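Grip fault halts kitchen robot trials at Sornen

Sornen has suspended lid-handling work on its kitchen arm after a fault in the gripper's force reading caused it to let go of parts without warning. The stoppage began in December and affects 2 of the company's test cells. There were no injuries.

The fault was traced to the signal cable between the gripper and the wrist. When the arm turned past a certain angle, the cable pulled against its connector and the force value dropped to zero for up to 500 milliseconds. The controller read this as a missed grasp and opened the fingers to try again.

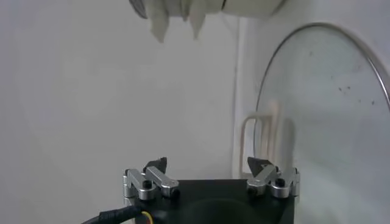 Kerstin Tangen, who leads testing at Sornen, said the retry routine had behaved as written. "The software was told there was nothing between the fingers, so it opened them. It should have checked the finger position first, and it didn't."

Logs from the trials show 18 such releases, most of them at low height over the worktop. One glass lid was chipped in a drop from a drying rack and has been withdrawn. Sornen said the arm was running at reduced speed throughout, with an operator at the stop button.

The company has asked Wragg, which supplies the cable assemblies, for a longer lead with a clamp at the wrist end. The existing lead was rated for 2000 bending cycles at the radius used, a figure that Tangen said the cells had passed - in one case well before the first logged fault.

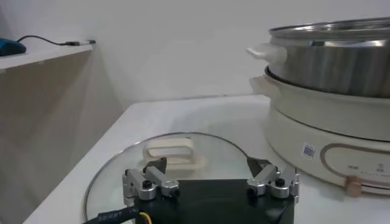

A change to the controller is also being tested. If the force signal is lost while the fingers are closed, the arm will now hold its grip, stop moving and call the operator. Chunhua Liang, who wrote the change, said it would make the trials slower, as each stop has to be cleared by hand.

Lid handling will resume in one cell when the new leads have been fitted. The second will stay shut down until the first has completed a full set of runs without a lost signal.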